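Closing an Edge: Notes for Session 4
Surgical Skills Elective, Stumusard Teaching Center

I'm writing these up the way I say them, so forgive the wandering. If you missed the session, read the whole thing before you come to the bench. If you were there, skip to the part on knots, which I rushed through at the end (sorry!).

Last time we did straight cuts in flat foam, where both sides match and everything lies still for you. Real edges don't. Today was about a wavy edge, where one side has a smooth covering layer and the other side is a raw bed, and the two don't behave the same way under a needle at all. The covering layer is usually the tougher one. It pushes back a little, you feel the needle go through, and it holds a stitch. The bed is softer, bleeds in real life, and will happily let a stitch slice right through it if you pull.

So before anything else, look at the border. I mean really look, for a good minute, with your hands in your lap. Find where it bulges out and where it dips in. If you start at one end and march along with even spacing, you'll get to the far end with extra tissue on one side and a pucker that no amount of fussing will flatten. I like to put my first stitch at the deepest dip and work out from there. Some people at Daher teach the halving method, where you stitch the middle, then the middle of each half, and so on. Both are fine. Pick one and stay with it for the length of the wound.

Bites. Go in square to the surface, follow the curve of the needle, and let your wrist do the turning. Most of you were pushing the needle forward in a straight line, and you could see the tissue bunch up ahead of it. Roll, don't shove. On the bed side, take a slightly bigger bite than feels natural, and keep the depth matched on the two sides so one lip doesn't ride up over the other.

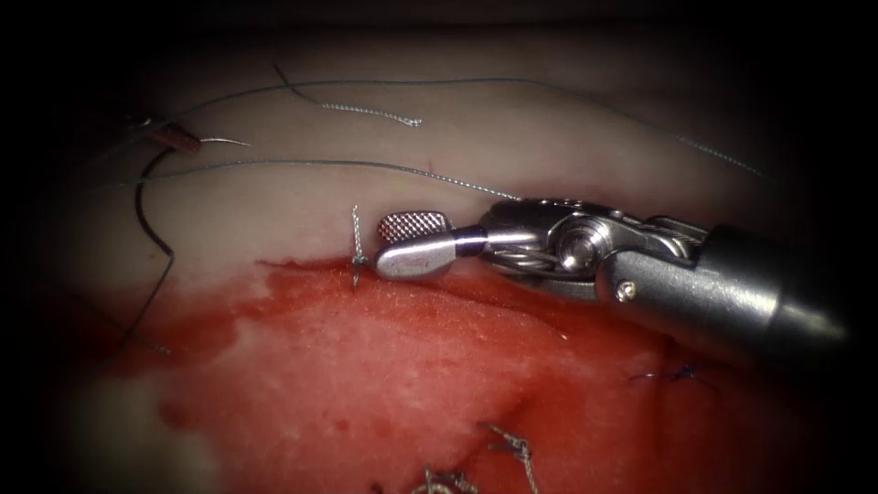 Now, loose thread. I go on about this every year and I'll keep going on about it. A long length of suture wants to wander off, loop around whatever is nearby, and get caught in your next throw. Before you start a knot, find both ends with your eyes. Lay the long end off to one side in a wide, lazy curve where it won't cross the place you're about to work. It takes a couple of seconds and saves you from picking apart a tangle later.

Grip matters too. The part of the thread that will stay in the tissue shouldn't be squeezed by the jaws of anything. Fine thread gets crushed, frays, and then breaks just as you're snugging down the last throw, and you'll want to cry. Grab the tail, or the bit you're going to trim. Same idea with the tissue: pick it up gently, close to where you need it, and let go when you're done. Don't park there.

Knots! Square throws, lying flat, pulled in opposite directions. If the knot looks lopsided, you've crossed the same way twice. The first throw brings the edges together and the rest just keep it there, so please stop trying to tighten the wound with throw number three. You want the edges touching. If the tissue between stitches goes pale and humps up on the practice pad, you're too tight, take it out and do it over. Set the knot to one side of the line so it isn't sitting right on top of the join.

Leave short tails when you cut, but leave tails. One group trimmed flush to the knot and watched the whole thing open up while they were packing up their trays.

For next time, practice on the Jornurus pads from cabinet 200 (the curved ones, please, the flat ones are for the beginners' group). Do one full wavy edge with interrupted stitches and bring the pad with you, even if it's ugly. I learn more from the ugly ones. Write on the back which method you used and where you started.

The reading is the Didside packet, the chapter on tissue handling. Skip the history section unless you like that sort of thing, I do, it's good. Needles go in the sharps box, including the ones you think you'll come back for.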